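线缆与小件整理图集
文/卡琳·马斯(Karlijn Maes)　八月

本图集由阿夫比(Avby)公共器材室编制,供各实验室、工作间及借用部门参阅。自上一轮清点以来,器材室登记在册的小件物品共1,424件,其中各类线缆793根,所占比重最大,遗失、错放及重复申购的情形也最为集中。为此,器材室对线缆的收纳、标识与归还方式作了统一规定,并以图集形式公布。本页所列为第一部分,内容涉及编织线的盘绕、浅筐的使用以及带原包装物品的存放。

图一

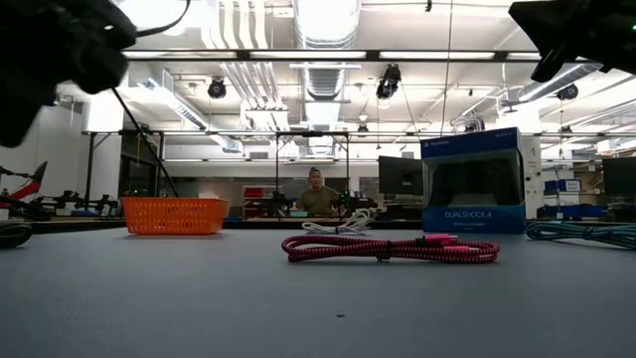

整理台上的编织充电线、橙色浅筐与DUALSHOCK 4手柄包装盒。

一、编织线

编织外皮的充电线耐磨性较好,但线身偏硬,绕得过紧时容易留下折痕,久之影响接头根部。器材室要求此类线缆一律以松散的扁圈盘放,圈径以一掌宽为宜,不得缠绕于插头之上,亦不得对折后捆扎。图中红黑相间的一根即盘成松扁的线圈,粉色插头朝向右侧。

颜色较为鲜明的插头便于辨认,登记时应将插头颜色与线身颜色分别填写。以往的登记表仅设“颜色”一栏,同一根线在不同表格中时而记作“红”,时而记作“粉”,核对时颇费周折。新表已将两栏分开,旧表自本月起停止使用,各部门手中尚存的空白旧表请自行销毁。

双色编织线按主次两色登记,主色在前。两色面积相近、难以区分主次的,以较深的一色为先。右侧青黑两色的一根,登记时写作“黑/青”。

二、白色与黑色线缆

白色线缆在全部库存中数量较多,外观相近,单凭目视难以区分长度与规格。此类线缆应逐根系挂标签,标签位于距插头一掌处,正面写编号,背面写长度。器材室备有空白标签200枚,各部门可凭借用单领取,不另收费。

白线纤细,置于其他线缆之后时容易彼此牵绊。图中白线盘成小团,略显缠结,一部分为前方的红色线圈所遮。分拣时应先将前排线缆取走,再处理后排;不得直接抽拉线头。遇有缠结,应自线圈外侧逐层松开,不宜使用工具挑拨。

黑色线缆的登记方法与白色相同。因黑色标签不易书写,一律改用浅色标签,不得以胶带代替。胶带残留的黏胶会沾附灰尘,清理所耗时间远多于系挂标签。

三、浅筐

器材室现行使用的周转容器以敞口浅筐为主。左侧的橙色塑料筐为长方形,筐壁有网格状孔眼,自外即可大致看到所盛之物。浅筐深度有限,线圈平放即可,叠放不得超过两层。

使用浅筐时,请遵守下列各项:

每筐只放一类物品,线缆与转接头不得混装。
筐内物品以不高出筐沿为限。
空筐应放回整理台左侧,筐口向上。
筐上不得书写或粘贴,所需说明一律写入随筐卡片。
筐体如有破裂,应连同随筐卡片一并交还器材室,由器材室更换。

浅筐由甘盖特(Gurgate)库房统一调配,各部门不得自行购置规格不同的容器。此前曾有部门自购深箱,箱底线缆长期无人取用,清点时方才发现其中多根已在系统中登记为遗失。

四、带原包装的物品

手柄、读卡器等附有原包装盒的物品,原则上保留包装盒存放。图中蓝白两色的盒子竖直放置,正面敞开,可见盒内深色的手柄,下部蓝色区域印有白色“DUALSHOCK 4”字样。包装盒应印字一面朝外,便于查找。

盒装物品的编号标签贴于盒底,不得遮盖盒面文字。包装盒与盒内物品视为一件登记,借出时一并借出,归还时一并归还。若包装盒已破损无法使用,应在借用单备注栏注明“无盒”,并将物品转入带盖的标准盒内。

手柄类物品附有连接线的,连接线单独登记、单独存放,不再塞入原盒。此项规定自夏季起实行,主要考虑盒内空间狭窄,线缆受压后容易变形。

五、台面

整理台台面为灰蓝色,哑光。台面用于分拣与核对,不作长期存放之用。每次整理完毕,应将物品归入相应容器,再以微湿软布擦拭台面;细小碎屑应一并清除,以免混入筐内或卡入接头。

台面分为三个区域:左侧放置周转容器,中部展开待核对的线缆,右侧放置盒装物品。各区之间不设隔板,使用者应自觉留出间距。较长的线缆可暂时沿台面横向铺开,核对长度后即行盘起。

六、清点与归还

每一轮清点由五人分组进行,一人报编号,一人核对标签,其余人员负责盘线与归筐。清点期间暂停借出,归还照常受理。借用人归还线缆时,应先自行盘好,并核对标签是否完整;标签脱落者,请在归还时当面说明,由值班人员补挂。

借期超过一个月的物品,器材室将发出书面提醒。经两次提醒仍未归还的,按遗失处理,由所在部门承担补购费用。

转接头与电源适配器的分类办法将列入图集第二部分,由贾斯珀·米希尔斯(Jasper Michiels)负责编写。各部门如对本页所列规定有不同意见,请以书面形式送交器材室,并注明所涉条目。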